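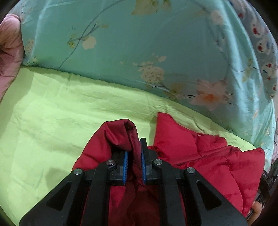

The Harkimix Hand Gripper is a hand-held training tool for school robotics clubs, introductory engineering classes and competition teams. It is supplied by Nyanda Educational Equipment as part of the Roker series and is intended for students aged 14 and over. Two parallel fingers are carried on a black plastic linkage, and each finger ends in a ridged blue pad. The pads are suited to soft goods as well as to rigid parts. On quilted clothing, such as the red puffer jacket, the fingers should be closed on a single fold and the fold raised to a peak before the garment is moved. Students who take hold of several layers at once will find it difficult to release the cloth neatly.

Use in the Bullier Challenge

The Hand Gripper is approved equipment for the Household Tasks division of the Bullier Challenge, held each June. Teams in this division plan, practice and record a handling task in an ordinary home or classroom. Bedding, jackets and towels are all permitted. The written portion of the entry asks students to state where they chose to grip the item, why they chose that point, and what they changed between attempts. Entries from individual students are accepted if a teacher or club adviser signs the form.

Household Tasks, garment exercise: the fingers closed on a gathered fold of red quilted fabric over a light-green sheet.

Classroom use

The course guide contains 7 lessons. The first lessons deal with linkages and parallel motion and require only the gripper and a sheet of paper. Later lessons move to cloth, where the shape of the item changes each time it is lifted. Instructors are advised to begin with a folded towel and to introduce padded garments after students can place the towel within a marked area. Students should work in pairs, one handling the gripper and one keeping the log. 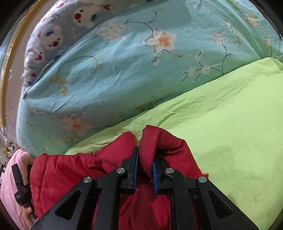
Garment exercise, second view. A left hand holds the fabric while the fingers grip a raised fold.

"Our students had studied linkages on paper, but the cloth exercises gave them a reason to discuss finger placement," writes Elibariki Mollel, who teaches the robotics elective and advises the after-school club.

Ordering information

Single gripper, item 349: one assembled Hand Gripper and a printed care sheet.
Class set, item 796: 3 assembled Hand Grippers, the course guide and student log sheets.
Replacement finger pads are sold in pairs under the Roker spare parts list.

Care

Wipe the pads with a damp cloth after use and remove lint from between the ridges. Do not oil the pivots. Store the gripper with the fingers open.

School purchase orders are accepted. Orders for the coming Bullier Challenge must be received by Tue 1 April.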